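**1/** I moved to Irnard in October, and since then I have been learning to eat my lunch properly. I mean sitting down, with a plate, and without the laptop. In my last job at Murnico we ate with one hand and typed with the other.

**2/** My new office gives us 40 minutes. At first I did not know what to do with so much time. I finished my soup in 5 and looked at the wall.

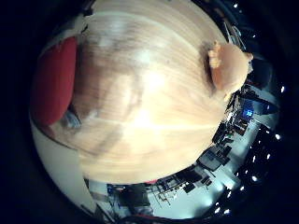
**3/** So I started to cook the evening before. Rice, lentils, a fried onion, some pickled cabbage. The onion must go in a separate box, or it becomes soft by noon. I learned this slowly.

**4/** The market in Prenimach is cheaper than the shop near my flat, but the bus takes up to 90 minutes there and back. I go every second Saturday and buy dry things only. Does anybody know a good place for lentils closer to the centre?

**5/** For noodles I go to Jiang, next to the post office. They sell the wide ones, fresh, and the lady gives me the chilli oil in an old jam jar if I bring the last jar back.

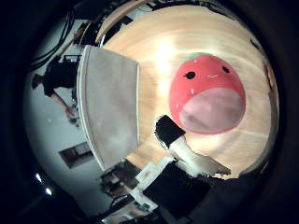 **6/** My colleagues have begun to sit down too. We don't talk about work before the tea is finished. It is not a rule, but if someone opens the subject, the others look into their cups.

**7/** A question for people who cook for one: how do you keep half a cabbage? Mine goes brown at the cut after two days. I have tried a wet cloth and a closed bag. The bag was worse.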